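Handheld gripper demonstration practice

Handheld gripper demonstration practice is the set of rules and working habits used when people record manual tasks with grippers held in the hands, so that the recordings can later serve for training robot arms. The person does the task directly and no robot needs to be present. The practice covers the preparation of the work surface, the handling of the grippers, the routing of cables, and the decision to keep or reject a recording.

Background

Early groups that worked this way wrote their own instructions, and these differed in many small points. One laboratory let the operator change the grip on a tool at any moment, another stopped the recording when this happened. When recordings from two places were put together, the differences became visible and were difficult to repair. The Planell guidelines, first shared as a short checklist and later extended to 8 sections, were an attempt to agree on a minimum. They are voluntary. The Handwood working group keeps a parallel text for kitchen and cleaning tasks, and most of its wording follows Planell closely.

Work surface and objects

The guidelines ask for a stable surface with one plain color where possible, large enough that both grippers can move without leaving it. Marks from normal use are accepted, but loose items that do not belong to the task should be removed from it. For sweeping tasks, the material to be swept must be dry and large enough to be seen clearly by the camera. Flour and fine sand are not recommended. The tools are placed within reach of both hands before the recording begins, and their starting position should change from one recording to the next.
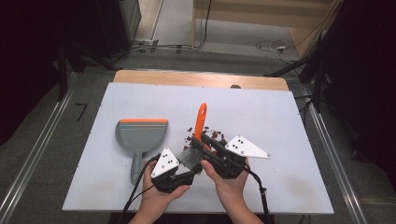
Sweeping task with two handheld grippers, a small brush and a dustpan.

Holding the grippers

Each gripper is held so that the fingers of the operator do not touch the object directly. If a finger touches the tool or the material, even for a short moment, the recording is rejected under Planell. Handwood is less strict here and permits one touch if it is noted in the log. Marker plates fixed to the grippers must stay clean and should not be covered by a sleeve or by the other hand - this is the most common fault found in review.

Passing a tool from one gripper to the other is permitted. Both grippers should be closed on the tool before the first one opens.

Cables

Cables should leave the grippers toward the operator and have enough free length for the whole task. A cable may cross an object which is not in use, but it must not pull or move it. Cables on the floor are outside the scope of the guidelines and are left to the safety rules of each site.

Review and rejection

A second person reviews the recordings, normally within the same week. In a trial at the Lumbantobing site, 2,000 recordings of table cleaning were reviewed and 479 were rejected. After the section on marker plates was rewritten, the site introduced a training set of 200 recordings which every new operator must complete before the work is counted.

Criticism

Some users consider that the rules make the movements too careful and slow, and that a person who sweeps a table at home does not work like this. The Sivwood revision, in draft since November, proposes to accept small errors if the operator corrects them in the same recording. It has not been adopted.

Related articles
Teleoperation
Bimanual manipulation
Marker plate
Operator log
Sivwood revision
Handwood working group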